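Restaurant Operations, Unit 6 Handout
Menu Pricing and the Small Pizzeria

Bring this to the October session, along with a calculator that works. Phones are fine if they are being used as calculators.

1. Food cost, again

Food cost percentage is what the ingredients cost divided by what the guest pays. A cheese pie with $3.40 of ingredients that sells for $17 runs at 20 percent. Last unit a good third of you divided the other way and reported a food cost of 500 percent, which would explain a lot of closings but is wrong.

The box counts. So do the paper liner, the little cup of red pepper and the oil on the pan. The mushrooms that went slimy in the walk-in count too, under waste, where owners prefer not to look.

2. The Numitz case

Numitz is a 42-seat pizza and pasta place in a strip mall, between a nail salon and a tax preparer. Figures for one month:

Pies sold: 2,075
Total guest checks, all items: 3,562
Pies sent out with a free topping "for regulars": 300

The owner considers the free toppings a marketing expense. The bookkeeper considers them cheese. Work out the cost both ways, using $0.90 per topping, and say which line of the monthly statement you would put it on. Either answer can get full credit. "It's only a little cheese" cannot.

3. Two menus compared

Akier prints 64 items on a laminated menu the size of a road atlas. Doltberg prints 14 on a card. Akier's cooks carry veal for a dish that sells twice a week. Doltberg runs out of dough by 8:15 p.m. and calls this a philosophy.

Questions to prepare:
Which kitchen throws away more, and how would you find out without asking the chef?
What does Doltberg lose when it turns a table of six away at 8:20?
If Akier dropped its slowest ten items, who would complain, and do those people tip?
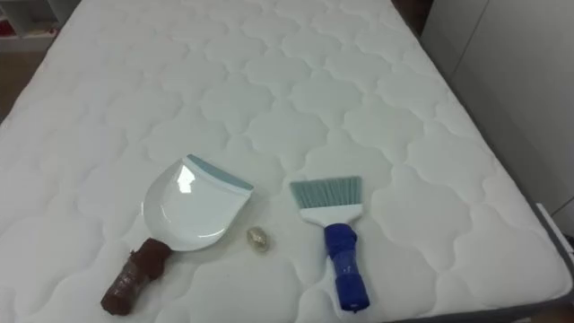 4. Delivery

Perić took on a delivery app and saw sales rise by some $2,000 in the first month. The app kept 27 percent. Before you congratulate anybody, subtract the commission, the ingredients, the boxes and the extra evening shift. Show each step on its own line. I can't give partial credit for a number floating alone at the bottom of a page, however confidently it has been circled.

5. For next time

Read the chapter on portion control. Pick a restaurant you like and price one dish from its menu as if you had to make it tonight at supermarket prices. Keep the receipt if you do cook it. The department does not reimburse, and yes, people have asked.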